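The Long Way to the Eighth Slot

Rowena Manalo keeps a kettle at the back of the software room at Ulten, and if you visit her you will be given tea before you are given any facts, which suits me fine. I had come to hear about Grornari, the planning program her group has been building, and I had expected to talk about arms and motors. We spent most of the afternoon talking about dishes.

Dishes are a wonderful problem, she told me, pouring. Everybody has put a plate in a rack without thinking about it, and so everybody assumes there is nothing in it to think about. But a planner has to think about all of it. Where is the plate, and which way does the rim slope? How do you lift something that is lying flat on a table, when there is hardly any room to get underneath? And once you have it in the air and turned on its edge, how do you slide it into a gap between other things that would rather you didn't?

Her group's answer is to work backward. Grornari starts with the plate already standing where it belongs and asks what the last inch of travel must have looked like, then the inch before that, and so on until it arrives back at the tabletop. Older planners she worked with went the other way, choosing the easiest grasp first and finding out too late that it left the wrist pointing somewhere useless. 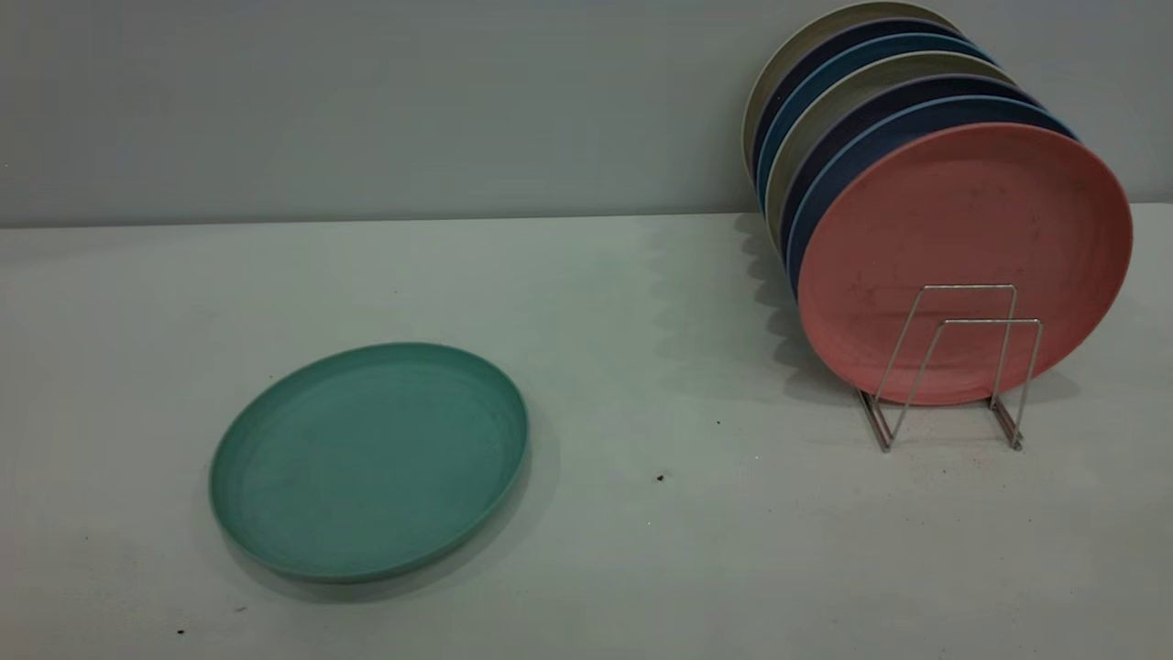 Working backward has its own troubles, of course. Each possible ending has a whole family of routes leading up to it, and the early version tried to look at every one. Rowena remembers starting a run, going off to lunch (a proper lunch, she insists, with soup) and coming back to find it still chewing. The present version sketches 900 rough candidates, throws out the ones that bump into anything, and polishes only the best 16. She showed me the list scrolling by on her monitor, and I nodded as though I could read it.

What the planner knows of the world comes from Ocampo, the perception half of the system, and the two have had a rocky marriage. Ocampo is happiest when it can see a plate's whole face. Give it a row of plates standing one behind another and it has to guess most of each one from a sliver of rim — and thin, shiny wire is harder still, full of highlights that come and go with the lamp. For months it reported its best guess as plain fact, and Grornari believed every word.

The cure was to let Ocampo admit doubt. Now each rim arrives with a margin around it, wide where the view is poor, and the planner steers clear of the whole margin. If that leaves no way in, it asks for another look before it moves. "It was the politest change we ever made," Rowena said. "They just started telling each other the truth."

Her favorite piece of the whole business, though, is the humblest, a replay tool called Flistuner. It lines up what the camera saw with what the planner intended, moment by moment, so that you can stop anywhere and ask why. Before they had it, chasing down one bad placement could take 4 days. She dragged the slider back and forth for me, a little fondly, and we watched a planned path bend and straighten across the screen.

On the last test set of 87 placements, most of the failures came from the final tilt, when the plate is nearly upright and the rim swings wider than you'd expect. She has an idea about that, something to do with letting the arm give a little when it feels a push, and she hopes to have it running by September. She drew it for me on the back of an envelope, then thought of a better way and drew that one too, and by then the tea had gone cold and she got up to put the kettle on again.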